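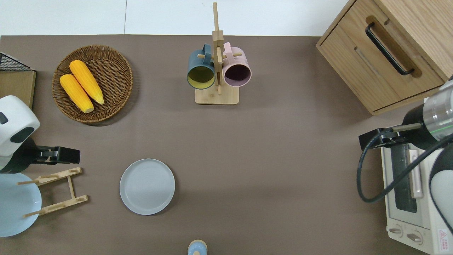

# Shared Kitchen Work: Robot Arms and Staff Roles at the Ballov Canteen

Final report, Work and Technology project course
Submitted 2024-06-28

## 1. Background

Ballov is a packaging firm with an on-site canteen that serves about 200 meals on a normal working day. In January the firm began a trial of table-mounted robot arms in the preparation room behind the serving line. The equipment was installed by Galleck, a local integrator, and the trial was given the internal name Hindarau.

The trial covers small, repeated handling tasks: moving plates between the table and the dish rack, hanging mugs on a mug tree, placing vegetables such as corn cobs in a basket, and loading a toaster oven. Cooking, portioning and all contact with guests remain with the staff. Knives and hot liquids are excluded by the site rules.

Our group studied the trial from the side of the people who work there. The technical performance of the arms is treated only where it affects their day.

## 2. Method

We carried out 17 interviews with kitchen staff, shift leads and cleaning staff. Each interview followed the same question guide and was held during paid hours, with the agreement of the employer. We also observed work in the preparation room and read the shift log, which contained 718 entries for the period of the trial.

Interview notes were coded separately by two members of the group and then compared. Where the two codings differed, the passage was read again by the whole group. The people interviewed are not named in this report.

## 3. Findings

### 3.1 Changes in tasks

Most staff reported that they handled fewer dishes but spent more time setting up. The arms work best when objects stand in familiar places, so the table must be laid out before each run. Staff described this as a new task that had no name in the work plan. On several shifts it was done by whoever arrived first, and it was not counted when breaks were scheduled.

The shift log supports this. A total of 47 entries concern a stopped run, and the most frequent remark in these entries is that an object had been placed too close to another. A mug hung at an unusual angle or a plate left near the table edge was enough for a member of staff to be called over.

### 3.2 Skills and training

Galleck gave one introductory session to the day shift. Evening staff were trained by their colleagues, and their answers show wide differences in what they had been told. Some restarted a run themselves after a stop. Others waited for the shift lead, even when the cause was plain to see.

Employees who had received the full session were more likely to describe the arms as a tool they could direct. Those who had not received it more often said that they worked around the arms.

### 3.3 Pace and contact with others

Opinions on pace were mixed. Several employees valued having both hands free during the busy period before lunch. Others found that the pauses between runs broke up their own rhythm, and two shift leads reported difficulty in planning around them.

Dish handling had previously been done in pairs. It was also the time when new employees asked questions and when information was passed between shifts. No replacement for this had been arranged when our interviews ended.

### 3.4 Job security

No position was removed during the trial. Management stated this in writing at the start, and most employees had read the statement. Concern remained among part-time staff, whose hours are set month by month and are not mentioned in it.

## 4. Recommendations

1. Table setup should be entered in the work plan as a task with its own time.
2. The full training session should be repeated for the evening shift.
3. A short handover should be scheduled between shifts.
4. The written statement on positions should be extended to cover part-time hours.

## 5. Limitations

The study covers one workplace and a short period. Stops were recorded by hand, and entries from busy hours are often brief. A comparison with the Sedgwick site, where dishes are still handled entirely by staff, was planned but could not be completed before submission. The question guide and the coding sheet are attached as Appendices A and B.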